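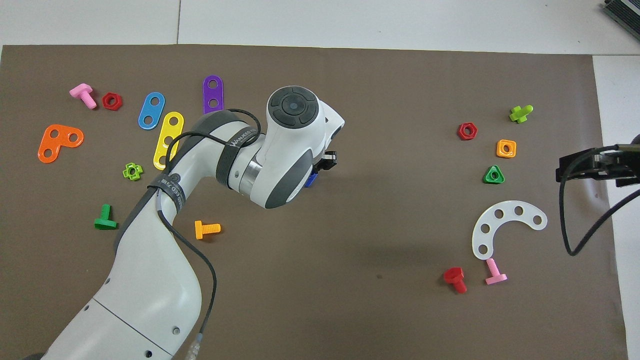

Cleaning a hard floor is easy when the floor has nothing on it, and in a house with children this almost never happens. For many years I washed our tiles first and collected the toys after, and so I washed many times the same square meter. Now I do it in the other order, and I put down a mat before the children start to play. A plain brown mat on light gray tiles, with the colorful plastic construction pieces spread over it to the left and to the right, is how a play corner can look on any afternoon. When the play is finished, you take the mat by its four corners, bring the corners together, and let everything slide into the box. Choose a mat in one color without a pattern. The small pieces are then easy to find.

Washing the tiles

Sweep or vacuum before you wet anything. If dust stays on the tile, the mop makes it into a thin mud and pushes it into the joints, and the joints are the part which is difficult to clean.

Use warm water, not very hot, and only a little soap. My neighbor Jocelyn MacLeod measures 2 teaspoons of dish soap for one bucket and I have never needed more. Too much soap leaves a film, and the film catches new dirt faster than the bare tile does. If your floor feels sticky under your socks, wash it one time with clean water only, and change the water when it becomes gray.

Work from the far wall to the door. Wring the mop well. Dry the floor at the end with an old bath towel under your foot, especially if your tap water is hard, as ours is here in Urnbridge.

Joints between the tiles

For the joints I mix baking soda with water until it is like toothpaste. Put it on with an old toothbrush, wait 14 minutes, brush along the joint and wipe with a damp cloth. Please do not use vinegar on natural stone, and be careful with it on cement joints also. It eats the surface slowly and you see the damage only after some months.

Mats and what is under them

Lift every mat when you wash and let the floor dry fully before you put it back. I forgot this one June, when it rained for many days, and I found a dark line on the joints which needed three cleanings to go away.

A fabric mat should be shaken outside and vacuumed on both sides. A foam or rubber mat you can wipe with the same soapy water, then stand it against a wall so the air reaches the back. Do not dry it on the radiator. If the mat slides, put a non-slip net under it, cut a little smaller than the mat.

Plastic toys

Put them in a mesh laundry bag and wash them by hand in a basin, moving the bag up and down. Spread them on a towel overnight. Pieces with batteries or stickers must stay out of the water, I clean those with a damp cloth.

Contact: Killelell Home Notes, PO Box 434, Urnbridge | © January 2023 | Back to top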